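Nerkine cups -- README

Dataset + notes from a small arm build in a shared workshop. Task is paper cups on and off a tray. That's the whole thing. Started as a test for the gripper and grew.

Status: usable, not tidy. Last edit 1 May 2023.

What's in it

350 episodes, all teleoperated, all on the same table. Wrist camera plus joint readings and the gripper opening. No overhead view in this version -- we had one, it kept drifting, dropped it.

episodes/ one folder per run
calib/ wrist camera calibration, redo this if you print your own mount
logs/ raw controller logs, big, skip unless debugging
split.txt train and held-out lists

40 episodes are held out. Please don't train on them and then post numbers.

Hardware

Arm is our own build, called Evitero in the code. Gripper is Simard rev 2: black fingers on linkage arms, metal pivot bolts. Rev 1 had plastic pins and they wore oval in a week. If you build one, go easy on the bolts. Too tight and the fingers stick near closed, and the motor just sits there getting warm.

Wrist cam bolts on behind the gripper. Fingers are always in view, which is what we wanted.

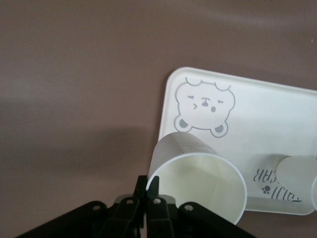

Paper cups are harder than they look. Squeeze limit is set low in config (grip_max: 8, controller units, don't read it as newtons). Go over that and the rim folds, and a folded rim gives you a bad grasp every time after. We swap cups when they get soft but did not log when. Sorry, should have.

Grasps are mostly at the rim. A few body grasps in the early runs, tagged "body" in meta.json. Tags were done by hand so expect some mistakes.

Running it

Needs the Vandeck driver installed first. Then:

python replay.py --ep 40 --slow

Use --slow the first time. Without it the arm goes to the start pose at full speed and wont wait for you. Keep the stop button in reach.

Known problems

- Lighting changes between sessions, shadows on the table move. Left in.
- White cups, white tray. Depth guesses from the wrist view are poor here.
- Timestamps in the joint file lag the camera a little. fix_time.py helps, doesnt cure it.
- Gripper opening reads wrong right after power-up until it's been homed.

To do

Second table. Colored cups. Write down the wiring for the new motor board before we forget it -- the diagram in docs/ is for the old one, so don't follow it for teh power side.

License

Data and code free for any use, keep this file with it. STL files for the gripper are in hw/.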